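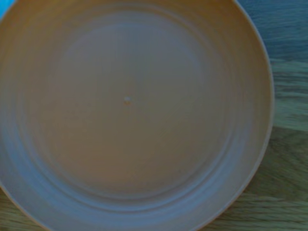 Figure 6.1 A round bowl in orange-tan, seen from above.

Chapter 6
What Surveys Say We Do at Home

People are poor witnesses to their own housework. Ask a couple how much of it each one does, and the two shares will often add up to more than the whole. Most textbooks pass over this quickly. We will spend a chapter on it.

Take the Undville survey, which mailed forms to 1030 households and got 443 back. The report speaks of what "Undville families" do. It does not say what became of the rest, and we should not assume that busy people fill in forms as gladly as idle ones.

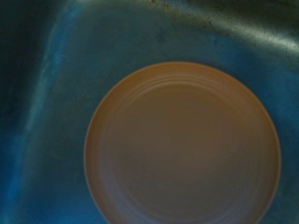
6.1 What counts as a chore?

The Undville form had one line for "dishes." Is a plate left in the sink a chore begun or a chore put off? Mikkel Fogh, who wrote the form, thought the answer was plain. Miyuki Nagano put the same question to 43 adults in Getham and got answers that could not be sorted into any tidy scheme -- a result she had the good sense to print.

Be wary, too, of minutes. When a table says that washing up takes some 60 minutes a day, ask who held the clock.

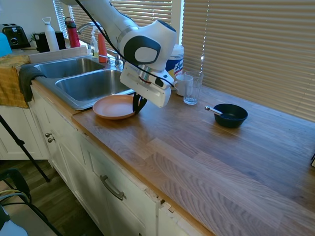

6.2 Diaries and their limits

A time diary asks for the day in short blocks, written down as it passes. Many are filled in at bedtime, from memory. Keep one yourself this Thursday before reading on.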